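Home | Young Players | Clubs | Match Officials | Contact
Filed under: Rugby for Juniors, Rules Made Simple

What is a scrum?

A scrum is a way of starting a rugby match again after a small mistake. The referee may award one when a player drops the ball forwards, which is called a knock-on, or when the ball is thrown towards the other team's end of the pitch.

In the full game of rugby union, eight players from each team take part. They are known as the forwards. Three stand at the front and are called the front row. The player in the middle is the hooker, and the two on either side are the props. Two strong players called locks push from behind them. The flankers join on at the sides, and the number eight stands at the back.

The two front rows face each other and wait for the referee, who gives three calls: "crouch", "bind" and "set". On "crouch", the players bend at the knees and hips. On "bind", the props take hold of the shirt of the player opposite. On "set", the two teams come together. No player may push before the ball has come in.

The scrum-half then rolls the ball into the tunnel, the gap between the two front rows. The hookers try to move it backwards with a foot. Hands may not be used to win the ball in the tunnel. 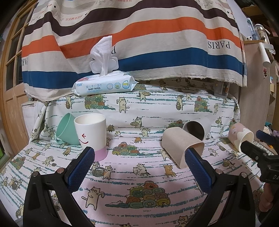
One reader of these pages, aged nine, wrote to ask why her own team at Falville never pushes, and whether this meant that they were doing it wrongly. They are not. The rules for children are different from the rules for adults, and they change as players grow older. In the youngest age groups there may be no scrum at all. Later, a small number of players may form one without pushing, so that they can learn the correct shape first.

Safety is the reason for most scrum rules. Players must keep their backs straight and their heads up. If a scrum falls down, the referee blows the whistle at once and everybody stops. Children should practise scrums only when a trained coach is present.

The Plildale Junior Rugby Union has 49 member clubs. Its free booklet on forward play was revised in June and may be requested through any club secretary.

Words to remember
Hooker: the middle player of the front row.
Tunnel: the gap where the ball goes in.
Knock-on: losing the ball forwards.

Related pages
What happens at a line-out?
How points are scored
Tag rugby at Pruvance: a guide for new players
Looking after your mouthguard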